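About Flevano

Flevano collects demonstrations. A customer building a robot that has to pick things up sends us a list of the things, and we send back hundreds of recordings of those things being picked up, put down, dropped, and picked up again. The customer's model learns from them. We learn mostly about packaging.

The company began in November, in two rooms above a tile showroom, which explains the quality of our tabletops. Raimo Mustonen had spent years writing software for sorting lines and had grown tired of robots that could handle a box beautifully and gave up at the sight of a pouch. Etelka Mészáros had run a training floor for human packers and suspected that the same methods would work on a machine, with fewer coffee breaks. They were right about the methods. The coffee breaks have gone up.

What we do all day

An operator sits at a station and guides the arm through a task from start to finish. Each complete attempt is called an episode. A normal order is 300 episodes per task, and we put different people on it, on purpose. If one person records the whole set, the robot learns that person's habits, including the bad ones. For a while every model trained on our data paused politely before letting go of anything. We traced that to Raimo.

Between episodes we move things. The objects change places, the lights get shifted, the table surface gets swapped for another one. A model that has only ever seen a tidy table will be helpless in an actual kitchen, so part of the job is being untidy in a well-documented way. Etelka keeps the log of this and it is a good deal neater than the tables.

We're best known for the objects other shops would like to leave out. Clear plastic bags are the main one. The film shines, folds, and changes shape whenever it's touched, and the thing you want to hold is somewhere inside it. Our Putari set is all bagged items: soft balls, small odds and ends, zip bags set down next to other zip bags. It has 461 episodes, more than any other set we've made.

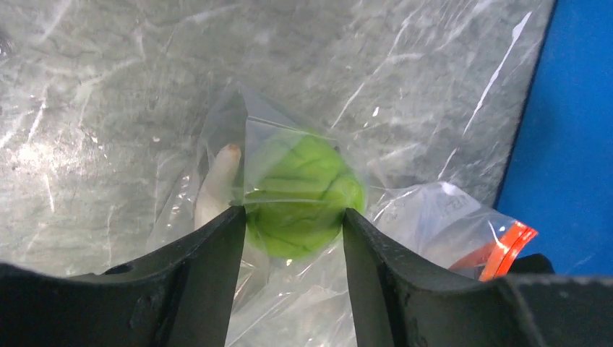
Etelka would like it known that the bag is the task and the item is a bonus, and that anyone who records only the clean grabs is making a highlight reel for a machine that has no use for one.

She has a point, and it became policy. We keep the fumbles. A slip followed by a second try is labeled as a recovery and delivered with the rest, marked so the customer can leave it out. Of the 461 Putari episodes, 185 contain a recovery. Tostetti, our first customer, asked us to remove theirs, then asked for them back a little later in a much shorter email.

How we check it

A second person watches every episode before it leaves the building. They look for dropped frames, labels that don't match, and sleeves wandering into view. Whatever fails is recorded again, usually by whoever was complaining about it. Each station is recalibrated after 100 episodes or after someone bumps it, and the second limit is generally reached first.

Who we work with

Mostly small robotics teams and a few warehouses. Gulyás, our longest-running project, covers soft goods and has taught the whole office to fold a towel in ways that no towel requires. We also take on odd requests. If your robot needs to see one thing handled many times by patient people, that's an ordinary week here.

Joining us

Operators don't need an engineering background. We look for steady hands, a tolerance for repetition, and the willingness to write "missed" in the log when it was a miss. Training takes place at the station, beside someone who has already made your mistakes. Send a short note to the office and tell us about the most annoying object you own. Bring it to the interview if it fits through the door.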